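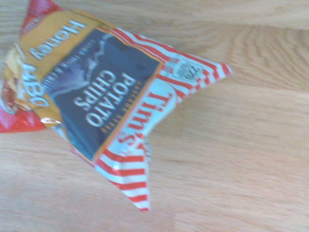 A bag of potato crisps on a wooden table.

Grarnora: a word list of British snack talk

Contents of this folder
entries.csv – the word list itself, one row per word or phrase
places.csv – the regions used in the place column, with their parent regions
sources.csv – printed sources, with a short code for each
notes.txt – arguments, mostly with myself

What it is

Grarnora is a list of words people in Britain and Ireland use, or used, for small things eaten between meals: crisps, sweets, biscuits, the end of the loaf, and whatever was in the tin. It began as a list of words for the crumbs at the bottom of a crisp packet. I was sure there would be a great many. There were fewer than I had hoped, and several had plainly been made up by the people who sent them in, so the subject was widened until it looked respectable.

The oldest layer was typed up from a school magazine survey of 1983, which asked pupils what they called the food they took out at break. The replies are lively and the spelling is their own. I have kept it in the as_written column and put something calmer in headword.

Columns in entries.csv

id – a number. Gaps are rows I took out. Please don't fill them in.
headword – the word in its plainest spelling
as_written – the word as it reached us
sense – what it means, in one line
place – a code from places.csv, or blank
period – a decade, or "old", which means the sender said "my nan said it"
source – a code from sources.csv, or P for a personal reply
trust – 1 to 4, see below

The trust score

4 means the word turns up in print and in at least two unrelated replies.
3 means two or more replies, no print.
2 means one reply that sounds right to me.
1 means one reply that doesn't, kept in case I am wrong. I have been wrong twice, and both rows are now a 3.

If you are making maps or charts, leave out the 1s. If you are writing a pub quiz, you will want only the 1s, and there is nothing I can do to stop you.

Known problems

The place column records where the sender grew up, which may be a long way from where they learned the word. A person raised in Leeds by two people from Cork is filed under Leeds, and sounds it in the map.

"Piece", "bait", "snap" and "jackbit" each cover anything from an apple to a full packed lunch. I tried splitting them by size and gave up after 20 rows.

"Crisps" and "chips" are kept apart by sense, never by spelling. A reply of "chips" from someone who had lived abroad may mean either, and 40 rows are marked sense_unclear for this reason. Writing back to ask was not a success. People feel strongly.

Trade names used as common words are left out unless the sender used a small letter. This is a poor rule and I am open to a better one.

Scotland is over-represented. Scotland replied.

Files you may come across elsewhere

An early version went round under the name Zurkach, after the folder it was sitting in. It has the same headwords but the decades are off by one row from the letter M onwards. If your copy says that "scran" was first used by a biscuit, you have Zurkach. Please delete it.

The sorting script, Bodari, is kept apart from the data and isn't needed to read it. It puts "'" before "a", which upsets some spreadsheets.

Using it

Free for any purpose, with a credit to "the Grarnora word list". Personal replies were given on the understanding that no names would appear, so please don't go looking for them.

Sending in words

One word per message, with where you were and how old you were when you first heard it. "Everyone says it" is not a place. Replies of over 60 words get read last. New rows go in each January, when there is little else on and the tin is empty.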